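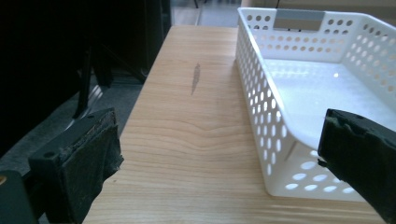 **Teaching by hand: the Vitness paired gripper kit under review**

The Vitness kit is sold to laboratories and small manufacturers that wish to record manual work for use in robot training. It consists of two hand-held grippers, their cables, a set of marker plates and a licence for the recording software, Irkix. A person holds one gripper in each hand and carries out an ordinary task, and the software stores the movement in a form that a robot arm may later be trained upon. No arm is needed at the recording stage, and much of the product's appeal to smaller buyers rests on this point.

The kit was lent to this magazine in June and examined over 3 weeks at the Fidthorpe workshop, under the supervision of Ida Rathjen, who has advised on the purchase of laboratory equipment for a number of colleges. The programme of tasks was deliberately modest. It covered the handling of cloth, the filling and emptying of light plastic containers, and the passing of small objects from one hand to the other.

Cloth is a demanding subject. It has no fixed shape, and it offers little to a jaw that closes too early or too high. 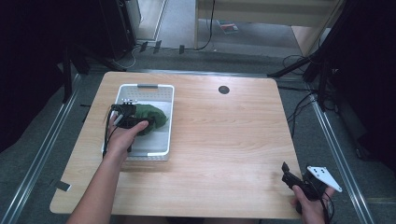
*Cloth handling at Fidthorpe, with the left gripper at the tray and the right held clear.*

In all, 102 recordings were attempted, of which 80 were accepted by the software without correction. Most of the remainder failed when a marker plate was turned too far from view, and Irkix reported the fault promptly in each case. The message might be more helpful: it states that tracking has been lost, but does not say which hand is at fault.

The grippers are comfortable for short sessions. Ms Rathjen recommends a rest between sets, and notes that new users tend to hold the tool more tightly than the work requires. The cables are the chief complaint. They are long enough for table work, but they must be arranged with care before each recording, and a user who reaches across the body will soon feel them pull. Wilfredo Policarpio, product manager at Vitness, confirmed that a cable guide is planned – it will be offered separately, at a price not yet settled.

The written guide is clear and well ordered, although the chapter on calibration assumes more knowledge than many first-time buyers will possess. Training is available at the firm's Buenaventura office or by video call. The standard warranty runs for 2 years and excludes the finger pads, which are treated as consumable parts and may be ordered in pairs.

Buyers who already own a robot arm should ask Vitness for a sample recording before placing an order, and should confirm that their own software can read it.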